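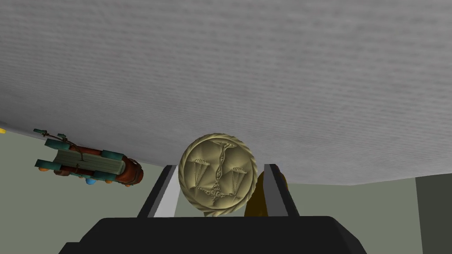 How many players can join one session of Jundivach?

Four in co-op, 12 in the open arena mode. The host picks the mode before the lobby opens, and it can't be changed until the session ends.

Does the game need a constant connection?

Single-player runs offline after the first sign-in. Co-op and arena sessions go through Proltel servers. A dropped player has 40 seconds to rejoin before the slot is released.

Can saves from the July beta be carried over?

No. The beta used an older save format. Key bindings and display settings are stored in a separate file and will be read on first launch.
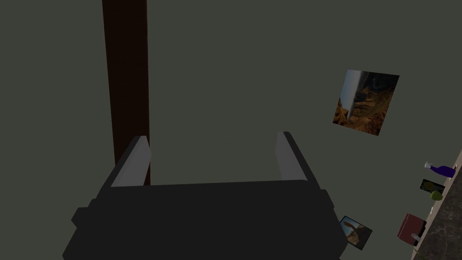
Jundivach, build notes and FAQ, updated 11/8/24

Is there controller support?

Yes. All actions can be remapped, including menu navigation. Stick dead zones are set per stick. Two profiles can be stored on one account.

How does difficulty scale in co-op?

Enemy health goes up with each player who joins. Damage and spawn rate stay fixed. Scaling is worked out at the start of each area, so a player who joins late has no effect until the next one.

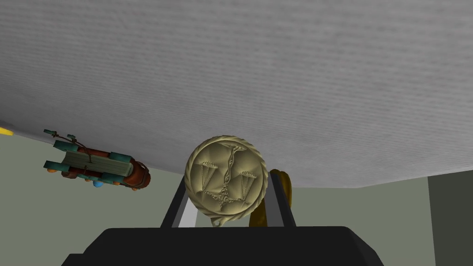
Nyokabi Mwakyusa wrote in to ask whether scaling drops again if someone leaves halfway through an area, and said her group had wiped twice on the Nikolovski bridge with one player gone. It does not drop in the current build. A fix is planned for the first patch.

Will there be mod tools?

Purnex plans to release the level editor after launch. Script access is still under review. Custom levels will load in single-player and private co-op only.

Where should bugs be reported?

Use the report form in the pause menu. It attaches the log file and build number.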